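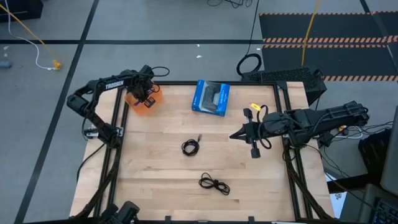

Reports > Visits > Coaching and Training

I went to the Solberg open day in October with low hopes and a free ticket. Solberg runs coaching courses, some for people who work with youth teams and some for consultants who want to listen to clients better, and once a year it opens its building to anyone who might sign up. The program promised 14 sessions. I made it to six and sat through five of them to the end.

The morning started with Halvard Öberg, who designed the main course, called Trament. He is a good speaker. He told us that most coaches talk too soon, which I believe, and that Trament graduates wait longer before they give advice, which I would like to see measured by somebody who doesn't sell the course. A slide said 302 people had enrolled and 296 had finished. That is a very high rate for any adult course I know of. I asked what counted as finishing. Attending the last day, he said. Was there a test of any kind? There was a "reflective conversation," and he could not recall anyone failing it.

To be fair, he answered without fuss and let me ask a second question, which is more than I got at the Ninby fair last year.

After that we split up for practice rounds. You sit in pairs, one person brings a real problem and the other may only ask questions. My partner coached a girls' swim team and wanted to know what to do about a parent who shouts from the stands. I managed four questions before I gave advice. The trainer wrote this down and called it "useful data." My partner said the advice was fine.

I liked the round more than I expected to. Whether it needs a whole weekend and a workbook is another matter. The workbook repeats the same page on silence in three different chapters, and one of the exercises is just a blank box with the word "Notice" over it. 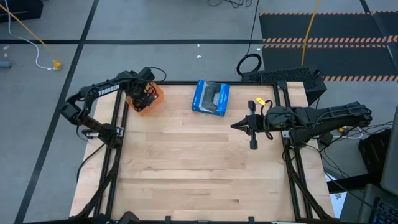

A cup and butcher-block top.

The afternoon was weaker. A session on giving feedback to teenagers was mostly stories, all of them with happy endings, and in every one the coach telling the story had been right. I'd have paid attention to one where the kid quit anyway. The next hour was a demo of Zerkside, their online follow-up tool. It sends you a prompt each Sunday asking how your week of listening went. You pick a face. I asked what happens to the faces and was told they go on a chart - the chart was not shown.

Lunch was soup and it was good. Parking was bad, and the sign for the side entrance sends you to a locked door.

Prices came last, on a sheet handed out at the exit. The weekend costs less than I had guessed, but Zerkside is billed separately after the first six months, in smaller print. If you coach kids and have never had anyone watch you do it, the practice rounds might be worth the money. Ask to sit in on one before you pay. I asked, and they said they would get back to me.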